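Chapter 6
Paying for a Pair of Arms: Planning Your First Two-Arm Cell

What you will be able to do by the end of this chapter
Write a one-page task statement before you ask for a single quote
Sort the costs of a two-arm cell into purchase, setup and running costs
Read a supplier's quote for what it leaves out
Plan your spare parts for the first year

Buying robots is one of the best parts of this job! You get to think hard about what people do with their hands all day, and then you get to decide which pieces of that a machine could take over. But the catalog is a terrible place to start. Open it too early and you will fall for a reach figure or a payload figure, and then spend months looking for work that suits it.

Start with the table. What has to move, from where, into what? When Wulan Hartono set up the teaching cell at Skukarside, her first purchase request had no robot in it at all. It was a list of ordinary objects: a basket, a plastic bag, toys, a case of poker chips. Her team sorted them into stiff things, soft things and things that roll, and every later choice (grippers, rail, camera mounts) was checked against that list.
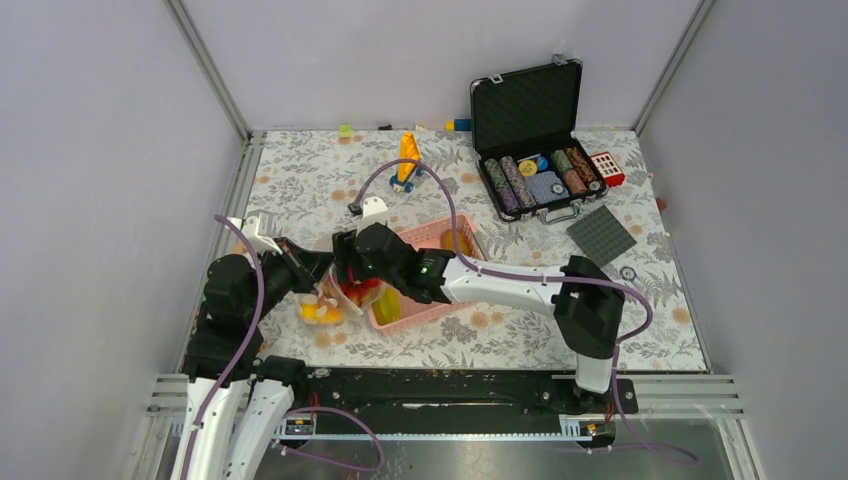
When should a planner pay for two arms in place of one?
Two arms earn their price when the task needs one hand to hold or steady something while the other works, as with bags, lids and cloth. If every item can be picked up and set down by a single gripper, put the money into a better gripper and a good fixture first.

Once you know how many arms you need, the budget can take shape. We use three columns throughout this book. Purchase covers arms, grippers, rail, frame and controller. Setup covers delivery, mounting, wiring, calibration and the hours your own people put in. Running costs cover spares, repairs, software renewals and floor space. Most first budgets have a lovely full purchase column and almost nothing in the other two.

Look at what happened with the Uvel project. Melur Mangundap had budgeted 40 hours for setup, and her team logged 78. Much of the difference went into cable routing, which had no line of its own in the plan. Cables on a moving arm bend all day long, so give them a line in setup and another in running costs — you will use both.

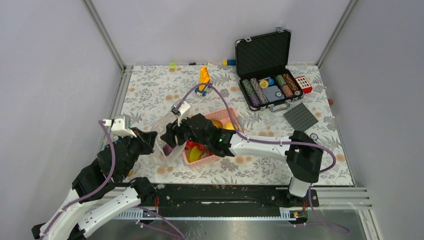 Spares deserve the same care. Gripper fingers are usually the first parts to wear, and they are cheap compared with a week of standing still. Fikri Pasaribu, who plans equipment at Heltari, set aside $495 for fingers and cable sets in his first year and ordered them along with the arms, so they came in the same delivery. Ask your supplier which parts are kept in stock and which are made to order. Get the lead times in writing.

Now take out the task statement you drafted in Chapter 5. In Section 6.1 we will turn it into a request for quotes, using the Sopacua worksheet, and compare two replies that look almost the same on the first page and very different on the second.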